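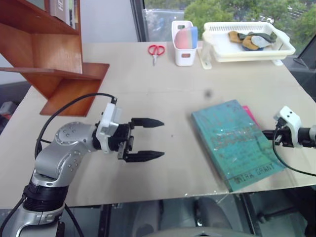 Núcleo de Manipulação Bimanual - Laboratório Flisia

Relatório de progresso ao financiador, período até agosto

Resumo rápido, porque o fecho do período coincidiu com a jornada de portas abertas e ainda estamos a arrumar o laboratório. A jornada fez-se. Correu bem no geral, com dois problemas que ficam descritos mais abaixo. O pacote 2 do plano está fechado, falta só o anexo técnico. O pacote 3 arranca com atraso pequeno.

Jornada de portas abertas

Recebemos 7 grupos, de manhã e de tarde. Escolas, duas empresas (Triswood e Hosoda) e um grupo de técnicos do município que não estava previsto mas coube. Total de 100 visitantes inscritos. A folha de presenças segue em anexo, há nomes ilegíveis, pedimos desculpa.

Formato: dez minutos de explicação junto à janela, depois demonstração na bancada, depois perguntas. As perguntas comeram sempre mais tempo do que o previsto. A partir do terceiro grupo cortámos a explicação a metade e ninguém se queixou.

Bancada de demonstração

Posto de dois braços, um de cada lado do tampo, pinças pretas, as mesmas dos ensaios do primeiro semestre. Objectos do dia a dia, como combinado na reunião de arranque: um livro de capa dura (Mira Grant), tesoura de cabo vermelho, esponja no suporte branco, luvas de trabalho no tabuleiro. Estante ao fundo para a tarefa de arrumação. Nada de cubos coloridos, foi pedido vosso e tinham razão, as pessoas percebem logo o que se está a tentar fazer.

Tarefas mostradas:
- levar o livro para a estante, com passagem de um braço para o outro
- tirar a esponja do suporte e voltar a pôr
- luvas, só pegar e largar
- tesoura, só nos grupos de adultos

O livro foi o que mais prendeu. A capa dura num tampo liso escorrega quando a pinça entra baixa, e os visitantes viram isso acontecer mais do que uma vez. Não escondemos. Os miúdos torceram pelo braço, os engenheiros da Hosoda quiseram saber a força de aperto e ficaram mais vinte minutos.

Luvas: pior do que nos ensaios. Material mole e amarrotado, o ponto de pega muda de cada vez. Passa para o pacote 3 como caso de teste formal.

Problemas

1) Paragem a meio da manhã. Um cabo do punho ficou esticado num movimento largo e o braço entrou em paragem de segurança. Parou como devia, sem danos. Perdemos 26 minutos e o grupo seguinte esperou no corredor. Já refizemos o percurso dos cabos com mais folga, mas queremos fixações decentes, ver pedido no fim.

2) Luz. Com sol directo pela janela o reconhecimento dos objectos piorou bastante depois de almoço. Corremos uma cortina emprestada da sala do lado. Solução definitiva: estore, orçamento pedido.

Software

A versão Skudeo usada na jornada é a mesma que entregámos em junho, sem alterações de última hora (decisão tomada na véspera, foi a acertada). O novo módulo de passagem entre braços funciona mas ainda lento. O registo de falhas da jornada está todo guardado e vai ser tratado nas próximas semanas, ainda não temos numeros limpos para mostrar e preferimos não adiantar percentagens.

Contactos que ficaram

Triswood: interesse em repetir a demonstração nas instalações deles, com peças próprias. Pediram uma proposta curta. Em preparação.
Hosoda: querem ver os dados de pega de objectos moles quando existirem. Sem compromisso da parte deles.
Duas das escolas perguntaram por visitas regulares. Dissemos que sim em princípio, mas não há pessoal para mais de uma por período.

Execução financeira

Dentro do orçamentado. Despesas da jornada (transporte de uma das escolas, impressões, café) saíram todas da rubrica de divulgação. Sobra saldo nessa rubrica, propomos transferi-lo para equipamento. O mapa detalhado vai em ficheiro separado, falta uma factura.

Próximos passos

- anexo técnico do pacote 2, em revisão interna
- luvas e outros objectos moles, protocolo de ensaio novo
- encurtar o tempo da passagem do livro entre braços
- proposta para a Triswood
- lista de melhorias para a próxima jornada (sinalética no corredor, cadeiras, um microfone, que a meio da tarde já não havia voz)

O que precisamos da vossa parte

Autorização para a transferência de saldo entre rubricas. Com isso compramos as fixações de cabo, o estore e um par de dedos de reserva para as pinças. Também a confirmação de que o anexo técnico pode seguir só em inglês. Se a resposta vier antes do fim do mês ainda apanhamos o prazo de encomenda do fornecedor, depois disso fica para o período seguinte e o pacote 3 começa com a montgem antiga.

Anexos: folha de presenças, mapa de despesas (provisório), registo de paragens da jornada.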